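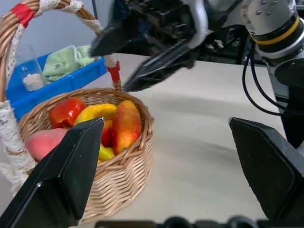
Wrist camera view from the two-arm Surneck cell: the round wicker basket between the near gripper's fingers, the second arm at upper right.

Preltia Workshop releases build files for Surneck two-arm sorting cell

Preltia, a member-run shared workshop, today released the full build files for Surneck, a tabletop cell in which two robot arms handle household items. The release covers finger drawings, wiring diagrams, wrist camera mounts and control software.

Surneck was assembled at the workshop by members Yanti Manurung and Irfan Liew. Each arm carries a two-finger gripper. The fingers are long and tapered so that they can reach into a basket and pick one piece without disturbing the rest.

Test objects include artificial fruit and vegetables, wicker baskets, a glass cup and a folded towel. Woven rims and lace trim were kept in the test set after early finger versions snagged on them.

"The fingers took longer than the software," said Manurung. "A mango is easy. A mango next to a basket wall needs a thin tip and a slow approach."

The current controller, Mavero, has logged 1,074 completed picks on the bench. Parts for the cell, excluding the arms, cost $1,390. Calibration of both wrist cameras is run from a single script and must be repeated whenever a finger is replaced.

Known limitations are listed in the release notes. The arms do not yet share a collision model – clearance between them is set by fixed work zones – and clear glass is still detected unreliably.

Files are available on the Preltia project page. Members may book the cell from June, after completing the bench safety session led by Sebastião Queiroz.

Media contact: Lăcrămioara Onu, Preltia Workshop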